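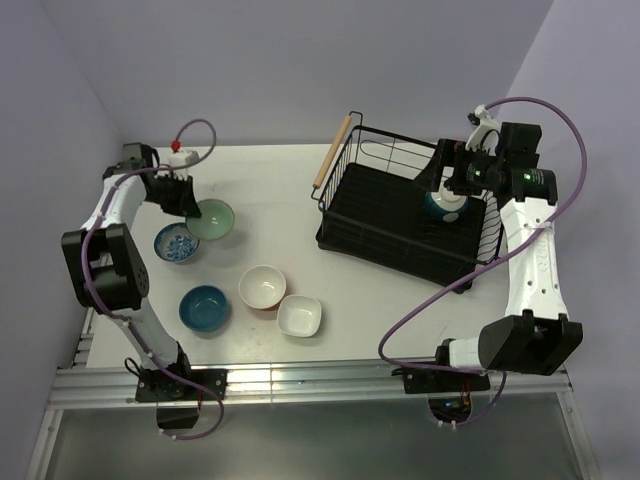

A small white bottle with a red cap

Visiting the Fendarness Well Pilgrimage: your questions

The pilgrimage to the holy well at Fendarness takes place every May and lasts nine days. The questions below are the ones we are asked most often by people coming for the first time.

Do I have to walk the whole route?

No. The full route from Sayce to the well is 75 kilometres and is walked over the first six days. Many people join for the last stage only, from Koltent, which takes a morning. You may join or leave at any of the chapels on the way, but please sign the book at the chapel when you do.

Do I need to register?

Walkers on the full route must register by the end of March. Places are limited to 382, which is the number of beds in the halls and hostels we use. If you are walking the last stage only, or coming by car for the closing service, you do not need to register.

When is the closing service?

It is held beside the well at 11 a.m. on the ninth day. The bell is rung half an hour before. The procession leaves the lower church at 10.15 and goes up by the old path, so if you want to walk in it you should be at the lower church by ten.

How many steps are there up to the well?

There are 452 steps on the old path, with a handrail on the left side from the second bend upwards. The track behind the church is longer but has no steps. A minibus uses this track on the closing day for anyone who cannot manage the climb – ask at the gate.

Can I take water home?

Yes. Water is drawn at the stone trough below the well, and not from the well itself. Bring your own container with a lid that closes tightly. We ask people to take no more than one litre each on the closing day, as the trough fills slowly. The water is untreated and is meant for blessing, so please do not drink it.

Is there a charge?

There is no charge for attending any of the services. Walkers on the full route pay for their beds and evening meals, and the current price is on the registration form. Parking in the lower field is free.

Where can I eat?

Soup and bread are served in the hall at Koltent each evening of the walk. At Fendarness there is a tea tent from eight in the morning on the last three days. Some people fast until after the closing service, but this is a personal choice.

May I come if I am not a member of the Church?

Yes, everyone is welcome. Prayers are said aloud at each chapel and you may join in or stand quietly.

Who was Rukon?

Rukon was the hermit who is said to have lived beside the well. Tradition gives the year of his death as 794, and the pilgrimage marks the day of his burial. Nothing he wrote has survived. The hymn sung on the climb was written long after his time.

Are dogs allowed?

Dogs on leads may walk the route, but they cannot stay in the halls overnight. Assistance dogs are welcome everywhere.

What happens in bad weather?

The walk goes ahead in rain. In high winds the stage over the headland is moved to the inland road – a notice is put up at Sayce the evening before. The closing service moves to the lower church if the path is unsafe.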